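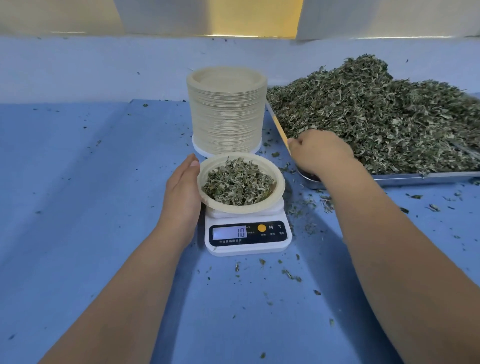 Re: [sondside-growers] Drying room humidity and the September cut

From: Sutrisno Simanjuntak
Date: February 27, 2018
To: sondside-growers list

Domínguez wrote:

> We lost a good part of our second cut last year to browning. The leaf went
> into the shed looking fine and came out dull, with hardly any smell left.
> We run one heater and a box fan, and the door stays open when the weather
> allows. Before we spend money on a dehumidifier I would like to hear what
> other people on the list are doing. Also, how thick are you loading the
> screens? Ours were three or four inches deep by the end because we ran out
> of space.

Three or four inches is too deep. I would fix that before buying anything. We had the same browning at Flolthorpe the first year and I blamed the heater for most of the season. The leaf in the middle of the screens was sitting in its own moisture for days. Now we load one inch, no more, and turn it by hand morning and evening for the first 2 days. After that we leave it alone.

If you run out of screens, cut less. I know that is hard to hear when the plants are ready and the weather is about to turn, but herbs standing in the field for another week will lose less than herbs piled up in a shed.

On the dehumidifier: we bought a used one and it does help in September, when the nights are damp. In midsummer we don't switch it on. The bigger change was closing the door. With the door open on a wet evening you are pulling damp air in over leaf that was nearly done, and you start over the next morning.

The heater should be low. We keep the room at 95 degrees and I would not go over 100 for anything you want to smell like itself later. Sage and the other thick leaves take longer than people expect. Check the stems. If a stem bends, it isn't ready, even if the leaf crumbles. 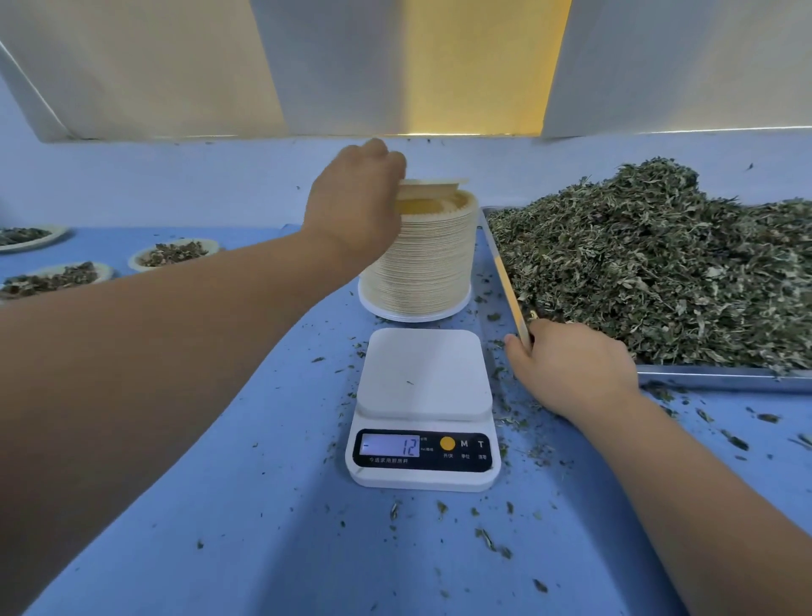
We strip and chop after drying, never before. Cut edges darken first, and chopped leaf packs down on the screen so the air can't get through it. It also means the stems go on the compost dry, which makes them easier to shred.

For storage we use paper sacks with a liner, folded over and clipped, on shelves off the floor. Label them with the bed and the date of the cut. We skipped the labels one year and ended up blending everything, and then had no way to tell a buyer which bed the dusty batch came from. Open one sack from each cut after a week and put your hand in the middle. If it feels cool or soft, put the whole cut back on the screens that day.

You also asked me off list about the yield from the Reron beds. They were new, so don't read much into it. We sold 455 bags from them, and the older beds by the creek did better on less ground. I think the Reron soil is too rich. The plants were tall and green and had very little scent — the first cut went mostly for tea blends where it didn't matter as much.

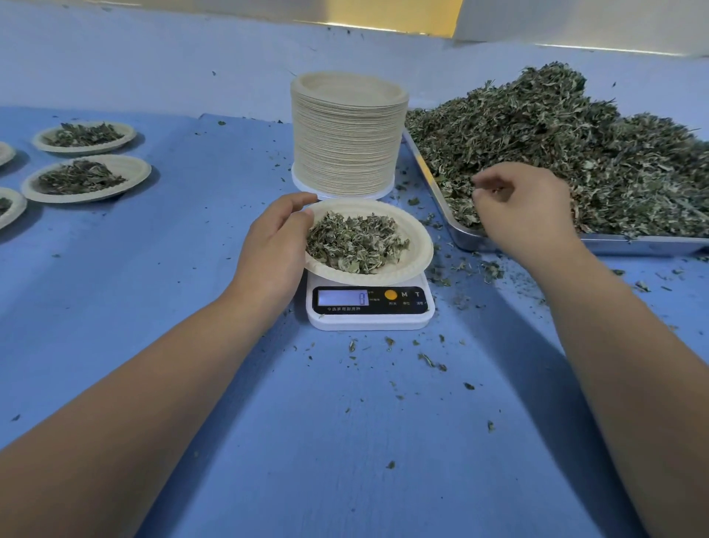 Dried leaf on the scale.

One more thing on the fan. A box fan aimed straight at the screens dries the near edge and blows the light leaf onto the floor. Point it at the wall and let the air come back around.

If anyone has used the stacking trays with mesh bottoms, I would like to know whether the mesh sags once it has a full load on it. We need more trays before the next season and I'd sooner not build them again.

Sutrisno
Flolthorpe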